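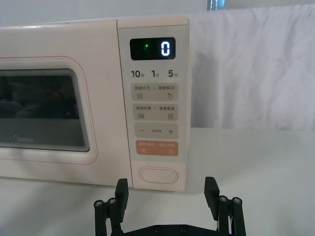
# The kitchen microwave: your questions, answered again

Kept by Amos Calloway, Stordale House, second floor. Last revised Oct 30, 2021, following the porridge.

Stordale House has one microwave and 89 people who hold opinions about it. These are the questions I get in the corridor, by email and, on one occasion, through a toilet door. Please read them first and find me afterwards.

## Using it

### The labels are in Chinese. How am I supposed to work it?

With less fuss than you'd expect. Just under the display is a row of three times: 10秒, 1分 and 5分. That's 10 seconds, 1 minute and 5 minutes. The numbers are in ordinary numerals and quite large, so most lunches can be got through on those alone.

The beige strip below them reads 微波火力 on one side, for microwave power, and 智能解冻 on the other, for smart defrost. The one with the water droplet is defrost. If you have been pressing the wavy lines and wondering why nothing defrosts, well, now you know.

### Which one is start?

The orange one, at the bottom of the buttons. The other button strips on the panel are all some shade of beige, so I'm going to be firm about this: if you can't find it, ask somebody before pressing things in turn.

### It says 0. Is it broken?

No. It says 0 when it has nothing to do. I have had this reported as a fault, a countdown and "some sort of error code, possibly serious". Give it a time and press start.

### What about the little green light?

It's the tiny dot towards the left of the display.

### Can I change the language?

You can't. The words are printed on the front. Bener in accounts offered to make an English overlay in July and I'm told it is coming along nicely.

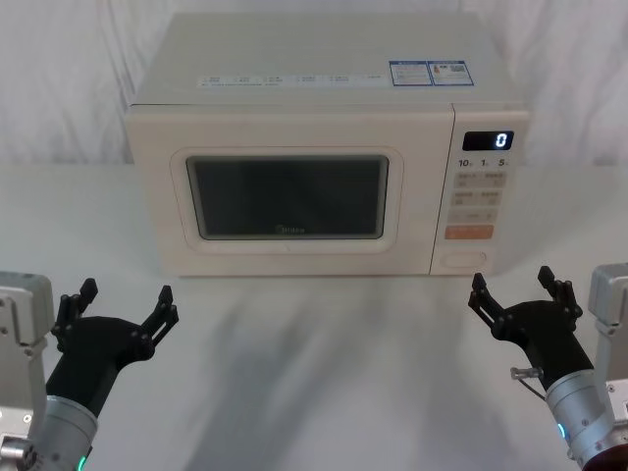
*The kitchen microwave. Orange button for start; label strip along the front edge of the top.*

### Is there a manual?

There was. It went in the recycling with the box, and we don't discuss who did it (it was me). There's a label strip along the top with icons and very small writing, which you're welcome to study if your eyes are better than mine. Please don't peel it off. The same goes for the two blue-edged stickers next to it. The chap who comes to do the electrical checks likes to see everything still attached, and I like him to leave in a good mood.

### Can I put my plate on top while I wait?

I'd sooner you didn't. The top is flat, I grant you, and it does look like a shelf. It is also where the writing lives, and gravy gets under labels. Use the table.

## Food

### Is fish allowed?

There's no rule against fish. We did try to write one, and the meeting went on so long that two people missed their trains. I'd only ask that you open a window and eat it somewhere other than the Halvorsen room, where the smell of one mackerel stayed through nearly 5 client visits.

### How long for soup?

One minute, stir, then another minute. If you go straight for the five you'll get a bang, and after that a cloth. Cover it with a plate or a bit of kitchen roll. Tomato is the worst for spitting, and it shows up beautifully on cream.

### And porridge?

Porridge needs a bowl at least twice as big as you think. Stay with it. Standing in the doorway on the phone doesn't count as staying with it.

### Can I do an egg?

Scrambled, in a jug, yes. In its shell, no. Poached, I've seen it done by a grown man with confidence and I wouldn't repeat it.

### What about foil, travel mugs, the nice cups with the gold rim?

No, no and no. The gold-rimmed ones are from the Tenitz leaving do and they spark. The same applies to forks, including ones you've forgotten are in there.

## Queueing and manners

### Who goes first at lunchtime?

Whoever is standing there with food. A tub left on the table does not hold your place. Neither does a tub with a note on it.

### Somebody has left their lunch inside and gone. May I take it out?

Yes. Put it on the table with the lid on and carry on with your day. You needn't email everybody about it, and you really needn't copy in the directors.

### Is there a limit?

Five minutes if there's anyone behind you. Baked potatoes and frozen lasagnes are for before twelve or after two. If you've got a lasagne for four, go to the café.

## Cleaning

### Whose job is it?

Whoever made the mess. The cleaners do the floor, the sink and the table. They don't do the inside of the microwave, and having looked in after the porridge I wouldn't ask them to.

### What's the best way to shift something that's set?

Put a bowl of water with a slice of lemon in for a couple of minutes, then leave the door shut for a bit longer. Most of it will wipe off with a soft cloth. Don't use the green scourer, on the inside or the outside. For the panel, a barely damp cloth will do, and wipe gently or you'll set it going.

### Will we ever get a second one?

I have asked. We'd need another socket on that wall, and the quote for the socket came to more than the microwave. The last I heard it was on a list with the bike rack and the blinds.

### My question isn't here.

Write it on the pad by the kettle. Suggestions for a fish rule should be put in writing and kept at home.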